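Chapter 2
What the Supply Closet Costs: Small Purchases and Big Claims 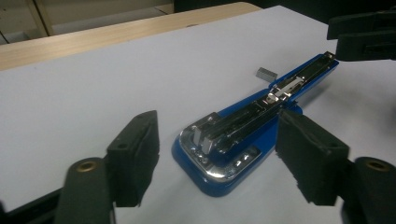

Mounir Helmy

Every few years someone announces that a company has saved a fortune on office supplies. The story is nearly always told by the person who did the saving, and the figures rarely come with a method attached. Students of purchasing should learn to read such stories slowly.

Take the Jernside case, which older courses still teach. Jernside, a freight insurer with 200 desks, closed its open supply closet and made staff order through a single vendor, Florker. The next annual report claimed savings of $2,821 on staplers, tape, pens and folders. Managers were pleased, and two trade newsletters repeated the number.

What was being compared? The baseline was a year in which the firm had moved offices and restocked everything. Any year after that would have looked cheap. The report also left out the time clerks spent filling in order forms, and it said nothing of the pens people began buying at the drugstore and charging to travel. Meléndez, reviewing the accounts later, could find no saving she was willing to sign her name to. She did find a new fee, paid to Florker each September.

I don't claim that central purchasing never works. The Fliltau school district, covered in Section 2.3, probably did save money, though less than its superintendent told the newspaper. My complaint is with the habit of treating a lower invoice as proof of a lower cost. An invoice shows what a vendor was paid. It leaves out hours, waste, and whatever moved to another budget line.

2.1 Choosing a Baseline

Suppose a department spent more than usual last year.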